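Search this blog
Type and hit enter

Forty goes at tidying a table

23/07/2021

So I've been quiet on here for a while, sorry, and the reason is that I've spent my winter teaching a robot to clean up after people who use whiteboards. It's a better job than it sounds!

The short version for anyone who missed my post in March: I do contract work for a little outfit called Zostirar, out at Skusthorpe, and they want a two-armed robot that can clear a desk. Markers in the cup, rubbish on the plate, eraser back where it belongs. We don't write out the movements for it. I drive the arms through the job myself, over and over, everything gets recorded, and the learning system has a crack at working out what I was up to. My part is to give it good examples, and I've got opinions about what a good example is now, so strap in.

What we're collecting

The current batch is called Pledetti (all the batches get names like that, the one before it was Puma, please don't ask me to explain the system). The goal for each Pledetti setup is 40 clean runs, and a setup means one particular bunch of objects in one particular sort of arrangement. Once I've got my 40 I shuffle everything and start again.

I was pretty hopeless at the start. My first lot of runs all had the markers lying in nearly the same spot, because that's where my hand naturally plonked them down between goes. The system learned that spot beautifully. Shift a marker a hand's width over and the gripper would go confidently down onto bare table. I felt awful for it, to be fair, it had done exactly what I'd shown it.

Now I use a printed list of starting positions and I do what the list says, even when it looks silly. Sometimes the markers are side by side, sometimes they're pointing at opposite walls, and sometimes one's sitting right where I'd rather put an elbow.

Markers are the ones that get me. They're skinny, they roll if you so much as breathe on them, and you have to close the fingers square across the barrel or the thing swings round when you lift. The left arm has the blue-capped one in its grip in this shot, with the black-capped one lying next to it and the right gripper open over the front of the table. There's a blue cap poking up out of the cup at the back too, and a scrunched tissue sitting on the plate.

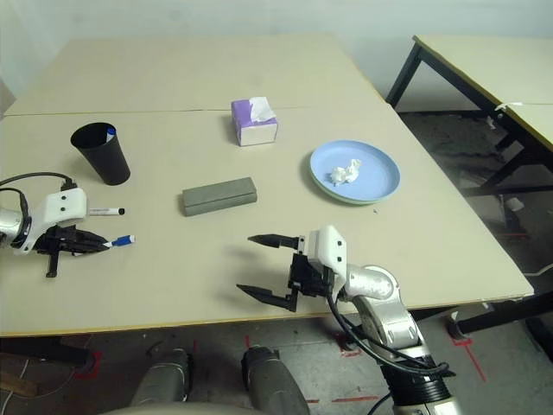
Things I do differently now

I go slower than feels natural. When I rush, I make lots of little corrections without noticing, and every one of those ends up in the recording as if I meant it. A slow run with one smooth approach is worth more to us than a quick wobbly one.

I also keep some of the mistakes. This was a big argument early on and I was on the wrong side of it. I wanted to bin every run where I fumbled a marker, but if the system only ever sees perfect pick-ups, it has no clue what to do after a bad one. So if I drop something and recover it properly, it stays in and gets tagged as a recovery. If I drop something and it goes on the floor, that one's gone.

Tissues are harder than they look, by the way. No two scrunches are the same shape, and they're so light that a clumsy finger just pushes them along. I like doing them though. It's a bit like one of those claw machines at the show, except you're allowed to win.

The other thing is breaks. I can do about 26 runs before my concentration goes, and I can see it in the playback when I push past that - the arms start hesitating, because I'm hesitating. So I stop, make a tea, and label what I've got. Labelling is the boring half. You mark where the grab starts and where the let-go happens, and whether the run counts, and after a few hours of it your own handwriting starts to look like a robot did it.

Where we're up to

Six setups done, two to go, and then it all gets handed over for training and I get to find out which of my bad habits made it through. My money's on the thing I do where I hover over the cup for ages before letting go. I've tried to stop and I can't.

Next post will probably be about the cup, come to think of it. Getting the second marker in when there's already one leaning across the opening deserves its own entry.

6 comments
2 shares

Contact | Copyright 2021, all words my own | Back to top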